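조용히 있을 권리에 대하여

확성기 신고제 개정안을 읽고 든 생각

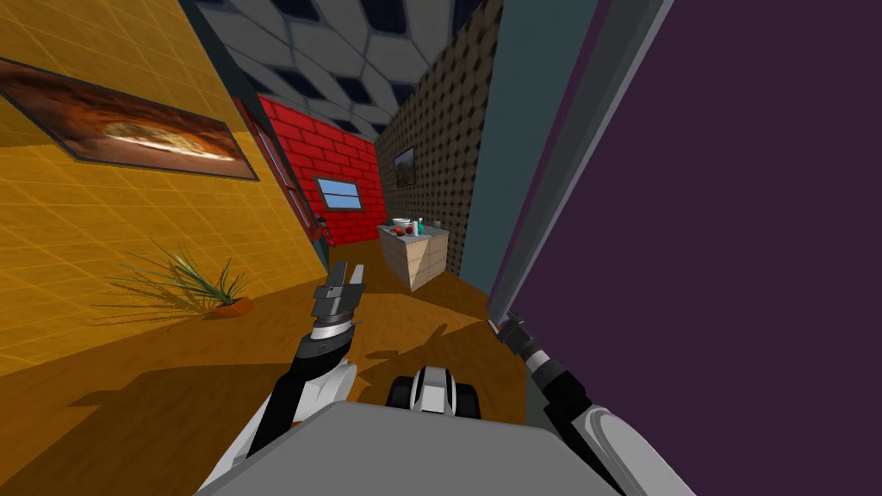 베벌리 캐터럴은 내가 이 글을 쓰겠다고 하자 대뜸, 소음은 자유의 문제가 될 수 없고 그저 예의의 문제일 뿐이라고 했다. 예의 없는 사람을 법으로 조금 단속한다고 해서 나라가 무너지지는 않는다는 것이다. 그러면서 차를 한 잔 더 따라 주었는데, 나는 그 차를 다 마시고도 한참을 대답하지 못했다. 집에 돌아와 저녁을 먹고, 설거지를 하고, 잠자리에 누워서야 하고 싶은 말이 떠올랐다. 늘 그런 식이다. 그래서 이 글은 절반쯤은 그 늦은 대답이라고 여겨 주시면 좋겠다.

사정을 모르는 분들을 위해 조금 돌아가 보자. 플레이크스버그 의회는 지금 공공장소 음향기기 사용에 관한 조례를 고치려 하고 있다. 지금까지는 광장이나 강변에서 사람을 모아 놓고 이야기를 하고 싶으면 그냥 나가서 하면 되었다. 확성기를 쓰더라도 밤 아홉 시만 넘기지 않으면 뭐라 하는 사람이 없었다. 개정안이 통과되면 앞으로는 미리 신고서를 내고 허가 번호를 받아야 하며, 이를 어기면 최대 300만 원까지 과태료를 물 수 있다. 확성기만 그런 것이 아니다. 휴대용 스피커도, 마이크가 달린 기타 앰프도, 문구를 그대로 읽자면 '음을 증폭하는 일체의 기구'가 다 들어간다. 아이들 운동회에서 쓰는 손잡이 달린 작은 메가폰도 예외라고 적혀 있지 않다.

나는 시끄러운 것을 좋아하는 사람이 아니다. 오히려 그 반대여서, 젊을 때부터 집을 구할 때면 방 개수보다 창문을 먼저 닫아 보던 사람이다(중개인들이 참 싫어했다). 휘틀록 거리로 이사 온 것도 저녁이면 개 짖는 소리 하나 없이 고요하다는 말을 들어서였다. 그러니 이 조례로 내가 손해 볼 일은 거의 없다. 평생 광장에서 마이크를 잡아 본 적이 없고, 앞으로도 그럴 용기가 생길 것 같지 않다. 그런데도 이 개정안을 읽는 동안 마음이 영 편치 않았다.

불편했던 까닭을 하나만 꼽으라면, 제안서 첫 장에 나오는 민원 159건이라는 숫자다. 의회는 이 숫자를 아주 든든한 기둥처럼 세워 두었다. 나도 처음에는 그런가 보다 했다. 그런데 뒤에 붙은 부록을 넘겨 보니, 강변에 새로 들어선 마니츠 상가의 공사 소음까지 그 안에 같이 들어가 있었다. 굴착기 소리에 잠을 깬 사람의 하소연이 어느 사이에 시국 연설을 규제할 근거로 둔갑한 셈이다. 둘을 갈라서 다시 적어 달라고 의회 사무국에 편지를 보냈더니, 분류 기준상 모두 '생활 소음'에 해당한다는 답장이 왔다. 답장은 친절했다. 글씨체도 예뻤다. 그러나 내 물음에 대한 답은 거기 없었다.

행정하는 분들을 나쁘게 말하고 싶지는 않다. 돌아가신 아버지가 평생 면사무소에서 일하셨고, 나는 그 책상 밑에서 도장밥 냄새를 맡으며 자랐다. 서류를 만드는 사람에게는 서류를 만드는 사람의 고단함이 있다. 칸이 나뉘어 있으면 무엇이든 그 칸 어딘가에 넣어야 하고, 넣고 나면 칸의 이름이 내용물의 이름이 된다. 다만 그렇게 만들어진 종이로 사람의 입을 열고 닫는 일을 정할 때에는, 평소보다 조금 더 오래 들여다보아야 하지 않겠느냐는 것이다.

캐터럴의 말로 돌아가자. 소음은 예의의 문제라는 말은 절반쯤 옳다. 한밤중에 음악을 크게 트는 이웃에게 필요한 것은 헌법 강의가 아니고, 문을 두드려 줄 누군가다. 그런 일이라면 지금 조례로도 충분하다. 경찰을 부를 수 있고, 시간 제한도 이미 있다. 개정안이 새로 하려는 일은 다른 데에 있다. 말하기 전에 먼저 물어보게 하는 것이다. 나는 이 차이가 아주 크다고 생각한다. 이미 한 말이 누군가에게 해를 끼쳤을 때 책임을 지는 것과, 아직 하지 않은 말을 해도 되겠느냐고 창구 앞에 줄을 서서 묻는 것은 같은 자리에 놓고 이야기할 수 있는 일이 아니다.

신고서 양식도 한번 보시기를 권한다. 의회 누리집에 초안이 올라와 있다. 이름과 주소를 적는 것까지는 이해할 수 있다. 그런데 그 아래에 '발언의 개요'라는 칸이 있다. 소리의 크기를 다스리겠다는 조례에 어째서 말의 내용을 적는 칸이 필요한가? 설명회에서 이 질문이 나왔을 때 담당자는 참고용이라고 했다. 참고용이라는 말은 참 편리한 말이다. 나도 아내가 왜 또 화분을 샀느냐고 물으면 참고용이라고 대답해 볼까 싶다. 누가 무엇에 참고하느냐고 다시 물었을 때는 시간이 다 되어 마이크가 다음 사람에게 넘어갔다.

혹시 내가 너무 의심이 많은가 하여 이웃 고을 울루라의 경우를 찾아보았다. 거기서는 비슷한 제도를 먼저 들여왔다. 시행하고 한 해 동안 들어온 신고가 1,997건이고, 허가가 나지 않은 것은 몇 되지 않는다고 한다. 찬성하는 분들은 이 숫자를 들어 보라, 거의 다 허가해 주지 않느냐고 말한다. 나는 같은 숫자를 보면서 다른 생각을 했다. 거의 다 허가할 것이라면 그 많은 사람에게 종이를 쓰게 한 까닭은 무엇인가. 그리고 종이를 쓰기가 번거로워서, 혹은 주소를 적기가 께름칙해서 아예 나서지 않은 사람은 어느 표에 적혀 있는가. 하지 않은 말은 통계에 잡히지 않는다.

울루라에 사는 옛 동료에게 전화를 걸어 물어보니, 강가에서 토요일마다 노래하던 노인이 제도가 생긴 뒤로 보이지 않는다고 했다. 그분이 왜 안 나오시는지는 모른다. 편찮으실 수도 있고, 이사를 가셨을 수도 있다. 그러니 이것을 증거라고 내밀지는 않겠다. 하지만 전화를 끊고 나서 그 이야기가 오래 남았다. 한 곡 부르자고 서류를 내야 한다면, 나라도 그냥 집에 있을 것 같다.

물론 반대편의 이야기도 들을 것은 들어야 한다. 광장 바로 옆에 사는 분들의 괴로움은 진짜다. 선거철에 그 동네에서 하룻밤을 묵어 본 적이 있는데, 유세차가 창 아래에 서면 찻잔이 받침 위에서 떨렸다. 아기를 키우는 집, 밤에 일하고 낮에 자야 하는 집이 그런 소리를 날마다 견뎌야 한다면 무언가 해 주어야 마땅하다. 나는 그분들에게 자유를 위해 참으시라고 말할 생각이 없다. 남의 잠을 담보로 용감해지는 것처럼 쉬운 일도 없다.

그래서 나는 사무국에 보낸 두 번째 편지에 이렇게 적었다. 소리가 문제라면 소리를 재면 된다. 광장과 강변에 측정기를 두고, 시간대별로 넘지 말아야 할 크기를 정하고, 그 크기를 넘긴 사람에게 책임을 묻자. 정당이든 교회든 장사하는 사람이든 똑같이 재면 된다. 무슨 말을 할 것인지는 묻지 말자. 과태료도 처음 어긴 사람에게는 경고로 갈음하고, 되풀이하는 사람에게만 매기자. 이런 방식이라면 창가의 아기도 잠을 잘 수 있고, 강가의 노인도 노래를 부를 수 있을 것이다. 측정기 값이 든다고 하겠지만, 신고서를 받고 도장을 찍고 철해 두는 데에도 사람 손이 들고 돈이 든다.

지금까지 개정안에 반대한다고 서명한 주민이 3,000명이다. 나도 그중 하나인데, 서명대 앞에서 펜이 나오지 않아 두 번이나 다시 쓰느라 뒤에 선 분들께 폐를 끼쳤다. 그 줄에는 나와 정치적으로 도무지 맞지 않는 사람들도 있었다. 내가 평소에 신문을 읽으며 혀를 차는 주장을 그대로 가슴에 달고 나온 분도 계셨다. 그분이 광장에서 연설을 한다면 나는 아마 귀를 막고 지나갈 것이다. 그래도 그분이 연설하기 전에 그 내용을 관청에 적어 내야 한다는 데에는 찬성할 수가 없다. 내가 듣기 싫은 말을 막아 줄 칸이라면, 언젠가 내 말도 그 칸에 걸릴 수 있기 때문이다.

표결은 화요일이다. 방청석은 선착순이고 저녁 일곱 시에 문을 연다고 한다. 방청석에서는 발언을 할 수 없으니 가서 앉아 있는 것이 무슨 소용이냐고 하실 분도 계시겠지만, 의원들은 방청석이 찼는지 비었는지를 꽤 신경 쓴다. 아버지가 늘 그렇게 말씀하셨다. 캐터럴에게도 같이 가자고 했더니, 찬성하는 쪽으로 앉아도 되느냐고 묻기에 어디에 앉든 좋으니 오기만 하라고 했다. 끝나고 나면 이번에는 내가 차를 살 차례다.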